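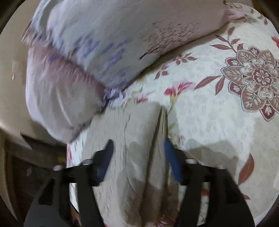

Hello Dumisani, August's report on the hand-held grippers, and a much cheerier one than last time! The main job was the finger pads. The old set had gone shiny at the tips and Wouter and I kept losing thin cloth halfway through a lift, so we've fitted new blue ones and gone back over the linkages while everything was apart. My favourite check is still a plain pinch on the flowery bedspread: close on the cream fabric, draw up a fold and see that it sits square between the two pads. If one finger is leading the other, the fold leans over and you know straight away (well, I do by now, Wouter says he needs another coffee first).

The screws on the black fingers were the other nuisance. They'd been working loose after long sessions, which gave the jaws a bit of a wobble. Wouter now goes round them with the small driver before we start, and again at lunch. Spares came to £135 out of the Plestgate money, including a second set of pads that's still in its bag. 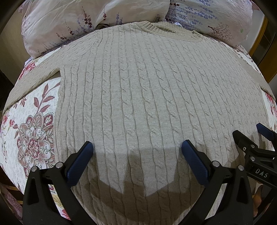 Ekness Household Handling Team, Gripper Bench

We've moved on to knitwear, with the cable-knit sweater laid out front side up on the bed and the jaws open over it. It's a good test of the setup, all those ridges to catch on! Both grippers are in use for this one, so they have to close alike, and after a lot of fiddling with the right-hand linkage I'm happy that they do. We have 878 recordings saved since the pads went on. I binned 5 more where I'd forgotten to wipe the lens, sorry about that.

Wouter has also started a maintenance sheet, kept in the Meireles folder: pads, screws, lens, linkages, initials at the end. Please nag us if you see gaps in it.

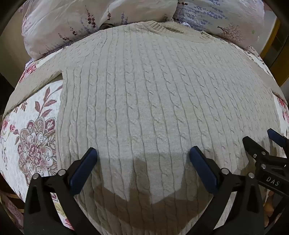
How often do the pads need changing?
When they start to slip on thin cotton after a proper clean. We check the grip every morning and swap both pads on a gripper together, so they wear evenly.

Next month I'd like to get going on the Hondia towels, and I need your okay for another pack of screws before then. Wouter has the order form ready.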